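**1/** Wednesday night thread, because I have now read one too many posts about "keeping your blacks black" and I would like to see some evidence for any of it.

**2/** The claim, if you've been spared: regular detergent ruins dark clothes, and you need a special dark-wash detergent. The one I keep getting shown is Bromix. It costs a good bit more than the normal stuff. The before-and-after shots are lit like two different planets.

**3/** What would it need to do? Black cotton goes gray mostly in two ways. Dye comes out in the wash, and the surface gets roughed up so all the tiny broken fibers scatter light. A lot of what people call fading is the second one.
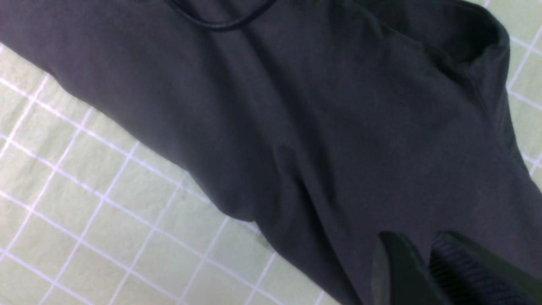

**4/** So when a bottle says it "restores color," my first question is which of those two it's talking about. It isn't putting dye back. Some of these products have an enzyme that trims the fuzz off cotton, and fine, I believe in that one. It has been in plenty of ordinary detergents for years.

**5/** Other things in the bottle: no bleach, no optical brighteners. Also fine. You can get both of those by reading the back of a cheap one.

**6/** Then there's the folk stuff. Vinegar "sets the dye." On cotton that was dyed in a factory? I've asked for a source on this four different times and gotten a blog quoting a blog. Same with salt. Same with coffee, which at least smells nice.

**7/** I did try the coffee. I had a damp shirt that smelled like a diner and was the same color as before.

**8/** Cold water I'll give them. Cold water and turning things inside out both make plain sense – less dye loosened, and the rubbing happens on the side you don't look at. Both are free, so they never get a sponsored post.

**9/** What bugs me more is how the care advice covers for the clothes. Sivgate sells a black tee with a 17-point care guide on its website. Seventeen! If a T-shirt needs that much looking after, I want to know what's wrong with the T-shirt.

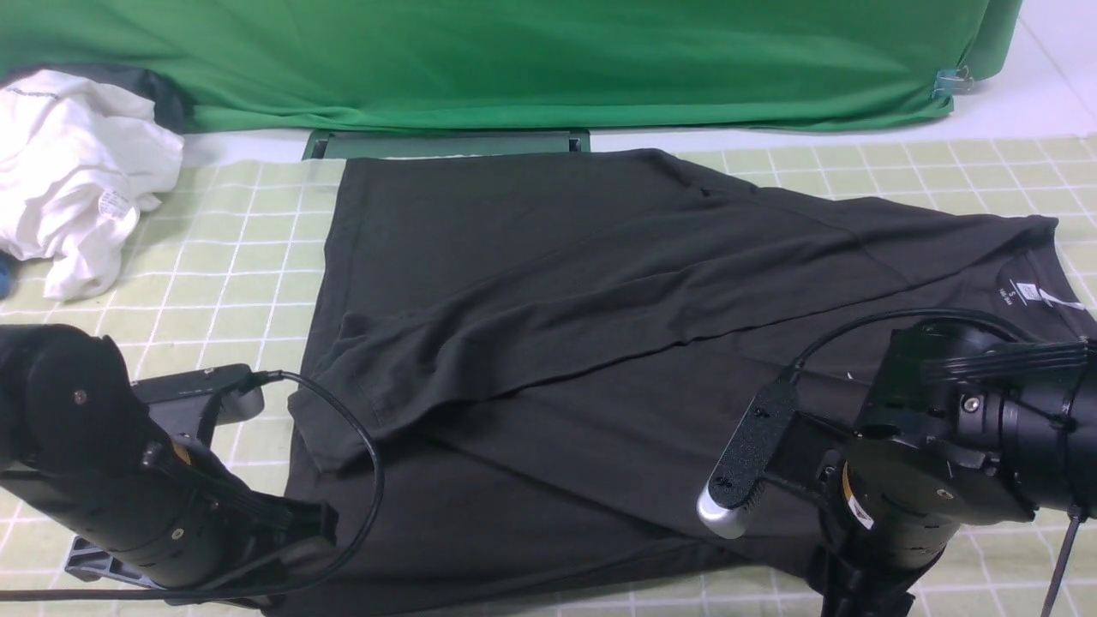 *Black tee, size S, half folded.*

**10/** I read all 17 points. Number one is "wash less." Number 12 is "wash promptly after wearing." I'm sure someone in the building noticed.

**11/** And no, a higher price doesn't settle it. I've had expensive black shirts go the color of a sidewalk by April and a bargain one that stayed dark for years. You can't tell from the rack. You can sort of tell by rubbing a white sock on the inside seam, which I do, and yes, people look at me.

**12/** Secondhand is no easier. Neltard has a "like new black" tag now. I scrolled through 325 listings with that tag and the main thing I learned is that everyone owns a dim hallway.

**13/** Sellers also love shooting dark clothes against something bright. Your eye (and the phone) judges the black by what's next to it, so a washed-out shirt can look almost inky. Ask for a picture by a window with a piece of white paper in it. If they go quiet, there you go.
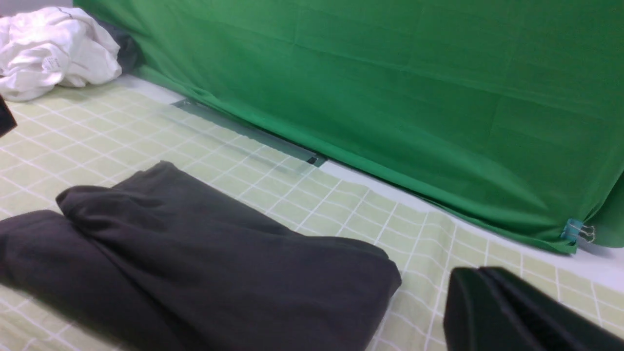
**14/** Dryers, though. If I had to bet on one villain it would be the dryer. Go look at your lint trap after a load of darks. That used to be shirt. I have never once seen a detergent brand mention this, and I don't expect to.

**15/** Someone always replies "just air dry." Sure. I live in an apartment with one rack and 31 square feet of balcony that gets full sun all afternoon, and sun is also bad for black dye. So everything on the rack, indoors, overnight, and the living room smells like a basement in the winter. It's a trade. I make it for the shirts I like and the rest go in on low.
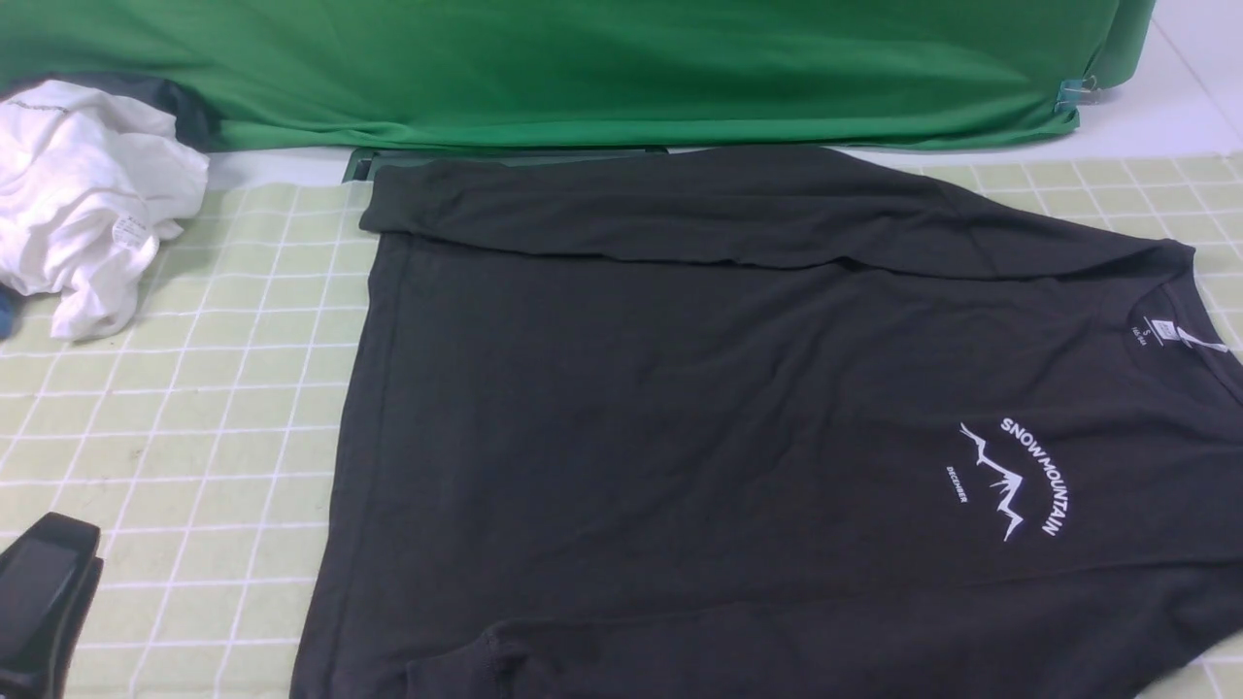 **16/** Printed shirts: same deal, inside out, low heat, don't iron over the print. I've seen "freeze your graphic tees" going around again. Please stop putting shirts next to the peas until somebody can explain what the freezer does.

**17/** Before anyone asks, no, I haven't run a proper test. That would take two identical shirts, two detergents, same machine, same cycles, and somebody else judging them blind. Bromix could do it in a month. If they have, I couldn't find it on their site, and I looked at every page including the one about their founding values.

**18/** I'd change my mind for that, by the way. Show me the two shirts side by side in the same light and I'll buy the big bottle.

**19/** Until then it's cheap liquid, cold, inside out, half the dose on the cap. Muting this now, the vinegar people have found me.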